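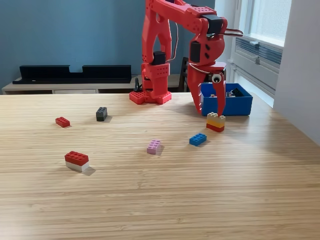

Ticket 1253
Project: Gonell (brick sorting, small arm)
Opened by: Kerstin Ruppert
Assigned: Peter Kopecký
Status: open, workaround in place
Priority: normal, but want it gone before the September open day

Summary
Gripper drifts down and to the right during replay of hand-taught moves. Same task is fine by remote control. Task is the usual one: pick a brick off the table, drop it in the blue bin.

What happens
Torque off, I move the arm by hand through the pick, lift, over, release. Recording saves, no errors. On replay the arm starts in the right place, then ends up low at the pick point and the fingertip hits the brick before the claw is over it. Worst on two-brick stacks. Single bricks flat on the table it sometimes gets away with.

Tried so far
Rebooted arm and laptop. Re-ran zero pose, twice. Re-seated the plug at the wrist servo. Different USB port. Slower replay (half speed) — drift is smaller but still there.

Kerstin

09:40 Peter
Thanks. Few questions. Which build of the Clinon recorder? Are you holding the arm by the gripper or by the link above it when you teach? And is the base plate fixed to anything or just standing there?

10:05 Kerstin
Recorder is the one from the Skendanell share, build 22. Holding it by the gripper. Base just standing on the table, no clamp. Can put one on.

10:20 Peter
Clamp please, then record one single demo, one brick, and send the joint log. Don't clean it up.

11:15 Kerstin
Clamped. Log uploaded. Still low at the pick, so not the base sliding, or not only that. Sideways part is better though, I'd say half gone.

11:50 Peter
Looked at it. Shoulder joint reads fine while you're moving it. On replay it never reaches the recorded angle when the arm is stretched out, it sits a bit under and stays there. When you teach by hand you are carrying the weight of the arm. On replay the servo has to do it, and it's sagging. With the remote you don't notice, you're looking at the claw and correct with the stick without thinking.

Also in the log: the elbow jumps near the end of the lift. That's your hand I think, pushing the gripper makes the elbow catch up late. Teach with two hands, one on the long link and one at the wrist.

12:10 Kerstin
Makes sense. Two hands is awkward, then I've got none left for the open/close key. Can the claw be on a foot pedal or something?

12:15 Peter
There's a keyhold option in settings, space bar toggles the claw. Get someone to press it for now. Pedal support is on the Gbeho branch, not merged, don't use it yet.

14:30 Kerstin
Recorded 11 new demos, two hands, second person on space bar. Elbow jump is gone. Sag still there. Stacks still fail, tip comes down on the top brick and the lot gets shoved towards the bin. Flat singles ok apart from the ones furthest out.

14:45 Peter
Right, so sag. Two things.

1. Raise the shoulder stiffness one step in the config. One step only, check after a few runs that the servo isn't getting hot.
2. Record the *commanded* positions not the measured ones. By hand you can't, there is no command. So for the stacks use the remote. Commands recorded from the remote already have your correction in them.

15:35 Kerstin
Stiffness up one. Ran it for a while, shoulder warm but can keep a finger on it. Singles good now all over the table. Stacks done by remote, 6 demos, every replay picked the top brick. Didnt try picking the lower one.

Slower to teach that way, and my remote moves are jerky compared with the hand ones. Does that matter if we train on both together?

15:50 Peter
Yes, a bit. Keep them in separate folders and label the source, hand or remote. Don't mix yet. I want to see if the hand ones can be fixed with an offset on the shoulder, worked out from how far the arm is reaching. Will write the script.

Leave the bin and the clamp where they are please, tape round both. If the bin moves the old demos are no use for the drop.

16:05 Kerstin
Taped. Bricks I've been putting back any old how, is that right?

16:10 Peter
Yes, bricks anywhere, vary them. Mix up the colours too, and stand a few on end, we've hardly any of those.

16:20 Kerstin
Ok. The wire on the main column has a fair bit of slack in it, cable tie or leave?

16:25 Peter
Tie it, but loosely, and swing the base full left and full right by hand before you power up. Last time on the other arm it was too tight and pulled the plug half out, looked exactly like drift as well.

Open items
Offset script for shoulder sag — Peter
Tie wire, check full swing — Kerstin
Re-record far singles at new stiffness, by hand, two hands — Kerstin
Old single-handed demos: mark as do not train, keep the files
Pedal: waiting on Gbeho merge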